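WORK AND MACHINES, UNIT 8: THE SIDEWALK ROUTE
Handout, revised Aug 25, 2021

Please read before the discussion section. The reading from Unit 7 still counts, and yes, it will be on the final.

The case is Clulen, a firm that delivers office supplies, lunches and the occasional forgotten laptop charger by sidewalk robot. Before the robots it did this with walking couriers. After the robots it does it with robots and with former walking couriers, who now sit in a room and are called route attendants. The pay went up a little. The step count did not.

What the attendants do all day

The company brochure says the fleet drives itself. The shift log we will be using covers one month, May, and records 2,339 trips. In 214 of them the robot stopped and asked for a person. Work out the share yourselves, then ask whether it sounds like a small number or a large one, and to whom. (Hint: the brochure and the attendants disagree.)

A request for help lasts 94 seconds on the median. Most are dull. The robot has met a puddle, a stroller or a folding sign for a nail salon, and would like a second opinion. The attendant looks, clicks "proceed" and goes back to a sandwich. Note the job title again: attendant, as in one who waits.

Training in the simulator

New attendants and new software both start in Prellow, the simulated downtown. Couriers used to learn the route by walking it with somebody who already knew which doorman was in a mood. Prellow has no doormen and no moods. It does have stretches of pavement, street furniture and long sight lines, and trainees spend their first shifts there deciding what counts as something to steer around.
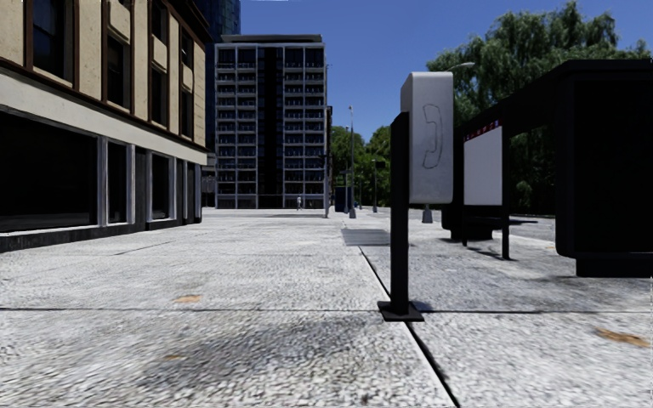
Senel, one of the attendants, objected at this point in the guest session that the simulator teaches you to be suspicious of objects, when on the street it's people who do the surprising things, and that an old courier could read a person's shoulders from half a block off but has never once been asked to write that down.

Hold on to that remark. It is the best definition of tacit knowledge we've had in this course, including mine. Clulen's software team did respond to it, by adding a text box to the incident form. The box is optional and holds two lines.

Who gained, who lost

Knees gained. So did anyone who hated rain. The couriers with bad backs could stay on for years longer, and several did. Please don't skip over this in your papers because it spoils the mood.

What went away is harder to put in a table. Couriers set their own pace between stops - the attendants' pace is set by the queue. Couriers also carried news. The Sales department learned from them which customers were about to move offices, and took eight months to notice that it had stopped hearing. It has since bought a software package for this.

Terms to know: exception handling, deskilling, tacit knowledge, queue discipline, supervisory control.

For discussion

Pick a job you have held. Which part of it would end up in the optional text box?

If the share of help requests were cut in half, would the attendants' work get better or just lonelier? Argue from the log.

Bring one page, typed. The printer on our floor is fully automated, so leave time to find a person.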